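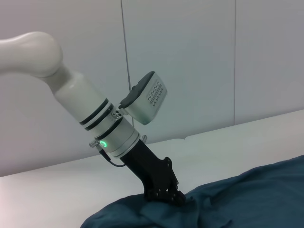
Opening – why teal is so hard to name

Good morning, I'm Manju Awasthi, and I love color words! Start by asking the room: hands up for blue, hands up for green. Let them argue a bit. Leave the timer alone until they settle.

Then the survey. We gave 338 people the same paint card, Grallonano's "Jutulero," and let them write whatever they liked. Read the best ones aloud – "duck," "old swimming pool," "my aunt's bathroom." Go slowly, they get laughs.

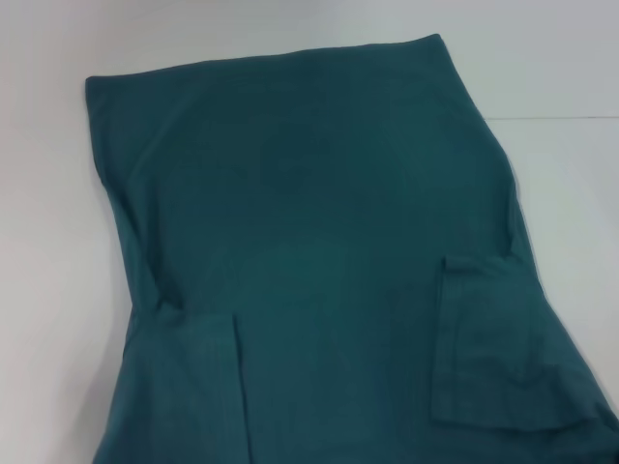 Did people agree on anything?
They agreed on light and dark far more than on blue and green.

Stay on this one, it's my favorite part. Plenty of languages use a single word for blue and green together, and their speakers can still tell the two apart perfectly well. Mention Welsh "glas" (sky, sea, and in older use grass too). If someone asks about Homer and the wine-dark sea, promise it for the break or we'll be here until October.

Next the Dirari cards, seven in all. Pass them along the rows and ask people to write one word before they talk to a neighbor.
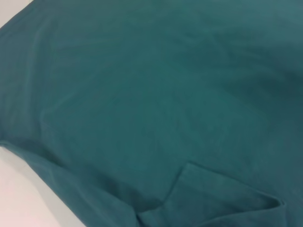
Teal fabric, lighter on the raised areas and darker in the folds.

Shade changes the name people reach for, so collect the cards now and read three of them out. Bondarchuk handouts are by the door. Questions!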